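Keeping your legal papers straight at home

I do love a tidy kitchen drawer, and it took me far too long to give my legal papers the same care! If you're seeing a solicitor this spring, set aside two folders - one for letters you've received, one for copies of what you sent - and put the newest on top. Jot down your questions the night before (I stop at four, or I ramble) and leave a gap under each for the answer. Never staple an original will to anything, however handy the stapler is.

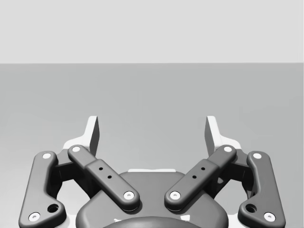 A reader in Vurnby wrote to say that she keeps a third folder just for bills, and that it saved her a long phone call in March.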